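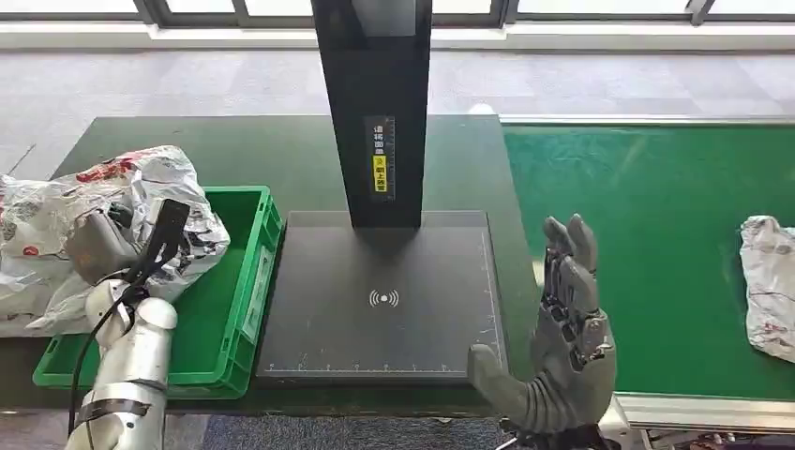
Learning From the Robot's Point of View

At the Stetstead lab in Trarport, the robots spend most of the day at a green table, working with things that are hard to pick up. Plastic bags are among the worst. A bag changes shape as soon as a finger touches it, hides whatever is in it, and never looks the same on two attempts.

A group there has spent the past year on a narrow question: how much does a robot gain when it learns only from a camera mounted at its own head? The usual setup adds fixed cameras around the room. Those give a steady view, but they have to be measured and lined up again each time a table moves, and a robot sent to a new site arrives without them.

The method, called Vrabec after the software that runs it, does away with the outside views. A person steers the two arms through a task while the head camera and the joint positions are recorded together. A network is then trained to predict the next short stretch of arm motion from the last few images. What is new is a second step. During training, parts of each image are blanked out at random, mostly near the hands, so the network has to cope when an arm blocks its own view.

This happens all the time in real work. An arm reaching into a crate covers much of what is inside it. A tall object such as a document scanner, with its upright column, can hide whatever is behind it, and the crumpled plastic next to a hand moves when the hand does.

The group recorded 2,243 runs between April and the start of winter. Of these, 1,400 were kept for training. The rest were either held back for testing or thrown out, in most cases over timing faults between the camera and the arms. Sorting them took longer than recording them.

For the main test, the robot had to take a boxed item out of a bag and set it down on the table. It got 25 tries with the blanking step and 25 without. With blanking, it failed 8 times. Without it, it failed on more than half. Most of the failures in both sets came at the same point, when a fold of plastic was gripped along with the box – a mistake that is hard to see from the head camera even for a person watching the recording.

The gains were smaller on rigid objects in open space. There the plain version did nearly as well, and the extra training time was hard to justify.

There are limits. All of the tests used one robot and one room, with daylight from a row of windows, and results dropped on dark afternoons. The authors also note that the people steering the arms got better over the months, so the later runs are cleaner than the early ones. They have not yet separated that effect from the method itself.

A second site at Lovgate will repeat the bag test with different tables and a different pair of hands. The training code will stay the same, and the Trarport runs will be used without changes.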